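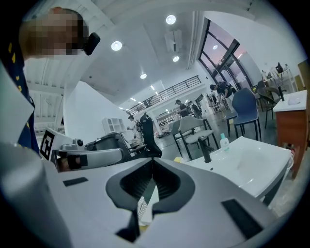

Mostora and Ollgate reopen border hotline, again

Officials from Mostora and Ollgate say the telephone line between their two border commands is working again after a silence of 36 days, and that this time it will stay open. Both sides said much the same thing the last time the line was restored, and the time before that.

The announcement came in a joint statement of four short paragraphs, released at 10 a.m. in both capitals. It says duty officers will speak twice a day, morning and late afternoon, and that each call will be logged. It does not say what happens if one side fails to pick up, which was the problem in the first place.

Mostora stopped answering in the dispute over the Abdelaziz crossing, where Ollgate had put up a second fence on ground that both governments claim. Ollgate called the fence a repair. Mostora called it a land grab and pulled its liaison staff out of the shared office on the same afternoon. The fence is still there. The statement does not mention it.

Asked about the omission, Mostora's deputy foreign minister, Mihret Worku, told reporters that "difficult questions are best handled once people are talking." She would not say whether the fence was on the list for the first round of calls, or whether there was a list.

Her counterpart in Ollgate was no more forthcoming. A spokesman for the border ministry there read the statement aloud, took three questions, and answered one of them by reading part of the statement again.

The two governments have also agreed to "consider" reopening the Abdelaziz crossing to freight. Before it closed, the crossing handled up to 200 trucks a day, most of them carrying grain, cement and cooking oil. Drivers now go by way of Cillberg, a detour of 90 miles over a road that floods in the fall. Haulers on the Mostora side have asked for a reopening date in writing. So far they have a verb.

There is some reason to think the mood has changed. Ollgate released two fishermen in September without asking for anything in return, at least in public, and state radio in Mostora has dropped the nightly segment in which it read out the names of alleged spies. Loudspeakers along the river have been quiet, according to people who live near it.

Eldana Berhe, who spent years on the Mostora negotiating team and now teaches in Cillberg, is not impressed. She points out that the hotline has never been cut by accident. "It goes dead when one of them wants the other to notice," she said. "Then it comes back and they both get a headline. I would look at the fence, and I would look at the troops behind it."

Neither side has moved any troops. Mostora keeps its reinforced units on the hills above the crossing, and Ollgate has said its own deployment is "seasonal," a term it did not explain and has not used before. The joint statement calls on both armies to show restraint, without asking either of them to go anywhere.

A meeting of senior officials is supposed to follow, at a place and time to be agreed by phone. Mostora wants it held in Cillberg. Ollgate would prefer the liaison office — the same building Mostora walked out of, and where the heating has reportedly been off since.

The first of the new calls lasted under two minutes, both ministries confirmed. The officers exchanged greetings and tested the line.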